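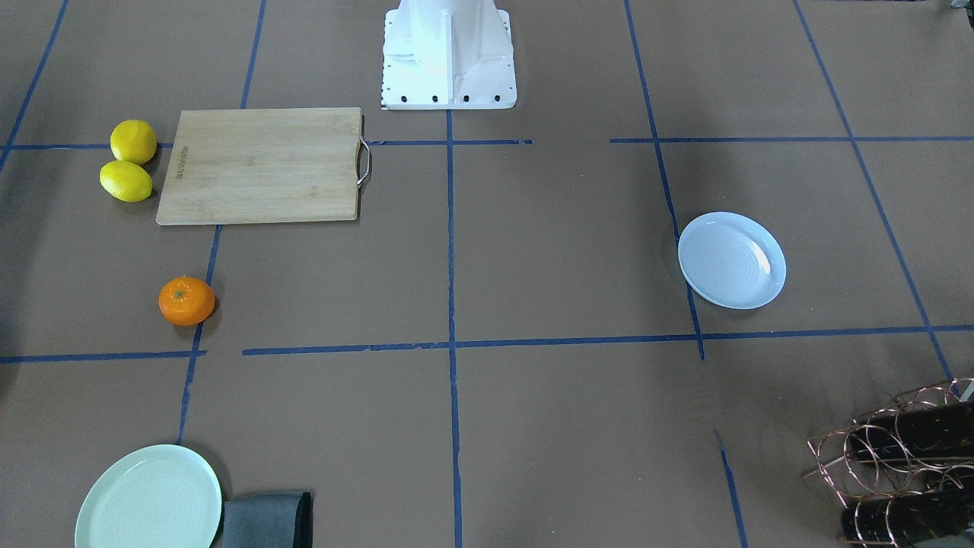
铺了牛皮纸的桌面,深蓝色胶带分的格子,竹砧板旁边靠着两颗柠檬。

搬家后的第三个周末,我终于下决心跟厨房那堆东西算总账了。

起因特别小。那天早上想切颗柠檬泡水,砧板在,柠檬在,刀死活找不到。翻了三个抽屉,翻出来一把开罐器、一包过期的酵母、两个不知道配哪口锅的盖子(锅呢??),最后刀在烤箱里。对,烤箱里。搬家那天我大概觉得那地方很安全吧。水没喝成,气先上来了,干脆把所有东西都搬出来,一样一样摆,一样一样想它该住哪儿。

先说胶带分格这个办法。我以前收拾东西是纯凭感觉的,往地上一倒,坐在中间,半小时以后开始看旧收据。后来在Zelden论坛看到一个帖子,讲怎么把“要用的地方”先画出来再往里放东西,下面吵了276条回复,我居然全看完了。有人说多此一举,有人说画完格子整个人都平静了。我属于后面那派!桌面先铺一层牛皮纸,再贴胶带,一格就当一个“区”:备菜的、烘焙的、水果的、装盘的。格子不用方正,我这边有几条线斜得厉害,完全不影响使用。胶带买深色的,浅色贴在牛皮纸上看久了眼睛累。

规则只有一条:东西放进格子之前,要说得出它平时在厨房的哪一步出场。说不出来的,先放椅子上。椅子很快就满了。

竹砧板是第一个过关的。这块板子跟了我快六年,一头带个弯弯的不锈钢提手,当初就是冲着提手买的,切完菜一拎就走,往锅里一倒,不用两只手捧着像端圣旨一样。缺点也有,提手伸在外面,塞抽屉永远差那么一点点,所以以前它一直平躺在灶台边上,占掉最好用的那块地方。这次想通了,它根本就不该进抽屉,墙上钉个钩子,挂起来就好。钩子是在Devavia买的,一包6个,用掉一个,剩下五个我现在看到什么都想挂。

顺便说说竹板的保养,上次有人留言问过。我不泡水,洗完立起来晾,隔一阵子拿半颗柠檬加一小撮粗盐搓一遍,葱蒜味会淡很多,再用清水冲掉,擦一擦,竖着放。油我用的是食品级矿物油,薄薄一层就够,抹多了黏手,还沾灰。别拿去晒大太阳,我上一块就是这么裂的,裂得还挺响,吓我一跳。

柠檬就有意思了。我家柠檬以前住冰箱门上,经常被酱料瓶挡住,再见面的时候已经硬得能当镇纸。现在我把它们跟砧板分在一块儿,因为十次里有八九次,拿柠檬就是为了切。常温放着也香,两颗两颗地买,用完再补。橙子单独一格,它是拿来直接剥着吃的,属于“路过顺手区”,跟做饭没什么关系。你看,都是水果,出场的步骤不一样,住的地方就不一样。这个道理我想了一个上午才想明白,挺骄傲的。

白盘子进了装盘区。我对白盘子没有抵抗力,什么菜放上去都像样,连剩饭都有点人模人样的。之前柜子里花的、蓝的、带小鱼的都有,这次狠心送走了一摞,留下的以白色为主。(带小鱼的那只没送,别问,问就是舍不得。)

铜色的铁丝架我本来打算淘汰,真的,都已经走到椅子边上了。它在旧家是堆信件的,堆到后来连水电账单都找不到。拿回桌上放了一会儿,又觉得颜色跟牛皮纸好配啊!于是给它找了份新工作,先试用一个月。如果又开始长信件,就请它离开。

收拾到下午,Hà那家小店的河粉到了,50块一份,加了双份香菜。我坐在地上吃的,桌子不能动嘛,格子还没走完。吃着吃着想到,以前收拾最大的毛病就是先买收纳盒。看到漂亮盒子就往家搬,回来再找东西往里填,填不满还得再买点东西。Cestness那套带盖的盒子我到现在都没用齐,当时花了69块,觉得捡了大便宜,结果盖子比盒子先找不着。这回我忍住了,等每样东西都有了去处,再看缺不缺盒子。到现在为止,一个都没缺。

最难的还是椅子上那堆。挤花嘴,用过一次;切蛋器,我一般直接拿勺子;榨汁器有三个,三个!手动的那个最小也最好洗,留它,另外两个洗干净放到楼下的共享架上了,晚饭前去看已经不在,希望新主人爱喝柠檬水。还有一个东西我研究半天没看出是干嘛的,一边是齿,一边是勺,谁认得麻烦留言告诉我,我先收着。

给想试的人几句零碎的话。胶带别贴太久,我在旧桌子上贴过一回,忘了一个夏天,撕的时候连漆一起走了,所以现在一定垫纸。格子宁可大一点,贴小了东西会互相串门。还有就是别在饿的时候整理调料,我闻着孜然差点出门吃烤串。

现在厨房台面空出来一大块,早上切柠檬从伸手到喝上水不用满屋子跑了。刀也搬出了烤箱,住在砧板下面那层。下一个要动的是冰箱冷冻室,里面有一袋十月包的饺子,馅儿是什么我已经完全想不起来了,煮了才知道。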